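The **Burnbridge Open Day** is a public demonstration of domestic robotics held at the Burnbridge site of the engineering firm Grisard. It was established to let residents, students and people working in home care see how robot arms are prepared for household tasks. The event is best known for its kitchen sessions, in which a single arm is set to work on a cluttered worktop, first in simulation and then on a physical bench.

## Background

Grisard opened its Burnbridge site as a testing centre for small industrial arms. Work on household tasks began later, under the name **Notura**, and was at first closed to visitors. Requests from local colleges led the firm to hold a trial evening one April, at which staff gave a talk and showed recorded material. Visitors' comments from that evening asked for less talk and more time with the machines, and the format was changed accordingly.

The first full open day took place on September 14, 2022. It was organised by Ernő Fülöp, then head of testing at the site, with a programme of demonstrations written by Talha Hashmi. Attendance was recorded as 989, a figure which includes school parties but leaves out staff and exhibitors.

## Programme

The open day is divided into 10 sessions, which visitors may join in any order. Four are held in the main hall and deal with household work. The others take place in the workshop and the lecture room, and cover maintenance, safety and training routes into the trade.

The main hall sessions are:

- **Reaching and grasping**, on how an arm approaches an object among others
- **Clearing a surface**, the longest of the four
- **Handing over**, in which an object is passed to a person
- **Stopping safely**, on emergency stops and limits on force

Each session begins with a short introduction, followed by a demonstration and a period for questions. Children under seven are admitted to the hall with an adult but may not enter the marked area near the physical bench.

## The kitchen demonstration

The kitchen demonstration forms part of the session on clearing a surface. It uses the Notura simulator, which displays a furnished room on a large screen while an operator runs the arm from a desk beside it. Objects can be placed upright, laid down or put partly behind one another, and the same arrangement can be loaded again for a later group.

Hashmi's notes for demonstrators advise against tidy layouts. They recommend that at least one object be left on its side, and that the arm itself be allowed to block the view of part of the worktop, as this is a common source of difficulty in planning a movement.

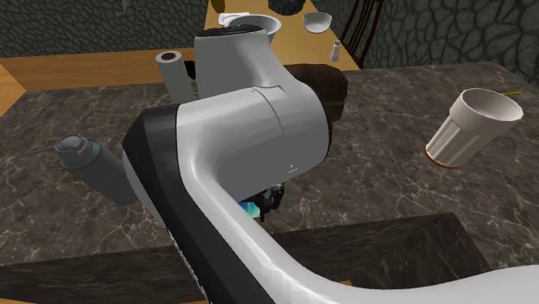 *Simulated kitchen worktop with a white robot arm between a spray can and a tipped cup.*

Visitors are invited to suggest which object should be dealt with next. The operator then explains what the arm would need to know before moving, including the position of its own elbow in relation to nearby items. Failed attempts are not edited out of the session and are discussed with the audience.

## Reception

The local newsletter *Bugti* praised the first open day for its plain explanations, but noted that the lecture room was too small and that the sound from the hall carried into it. Care workers who attended asked for more time on handing over, and that session was lengthened in the following programme. Fülöp later wrote that the questions put by visitors had been of direct use in choosing new layouts for the simulator.

## See also

- Domestic robot
- Robot simulation
- Public engagement in engineering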